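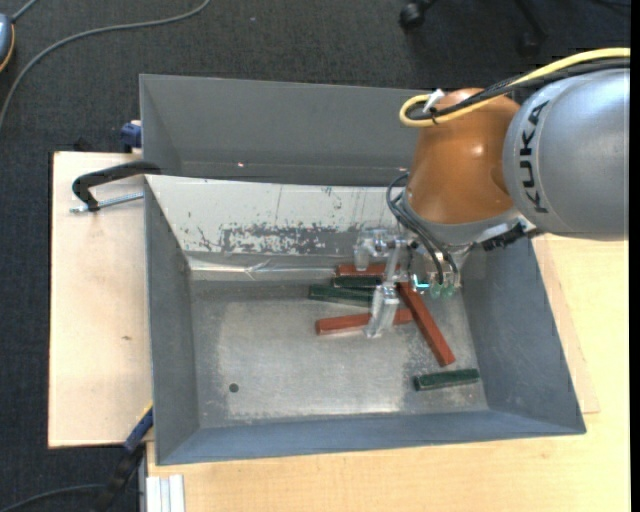
Slide 1: the bin-picking cell at Plunthorpe, bars in the front bin.

We use cookies to remember your settings. Accept / Manage

Notes for my talk, Babita Sengar, December 2020

Hello everyone, thanks for having me. I'm going to talk about the afternoon our arm dropped a bar – and kept going as if it hadn't.

Leave the slide up. Point out the hoses curving down to the gripper, they come back later. Mention red and green bars, same program for both.

So, the job. Pick a bar from the bin, carry it across, put it down, 300 times. We'd had a lovely morning and I was feeling rather smug. Then on one lift the grip let go halfway over and the bar went on the floor with an almighty clang (do the noise if the room's friendly). The arm carried on to the drop point, opened its empty fingers very politely and went back for another. It did that 3 more times before Remedios Baluyot hit the stop.

What had gone wrong? One air hose had been rubbing against its fitting and had started to leak. Pressure sagged, grip went soft. Fine, hoses wear out! My real worry was that our check for "have I got a bar?" ran once, just after closing, and never again on the way over. That was my code. I wrote it in March and was quite pleased with it.

Pause here, people usually want to ask about guarding. Yes, we were all well outside the reach. No, I wouldn't have liked to be nearer.

Changes: grip checked all the way across, a pressure switch that halts the arm, hoses looked at before each run. Remedios also made me rehearse the stop button, 4 goes, with a stopwatch.

Next slide is the pressure trace. Find the dip before you start talking!

Related talks
Kasari: choosing a gripper for mixed parts
Wamton: a near miss with a light curtain
Kaijage: looking after air lines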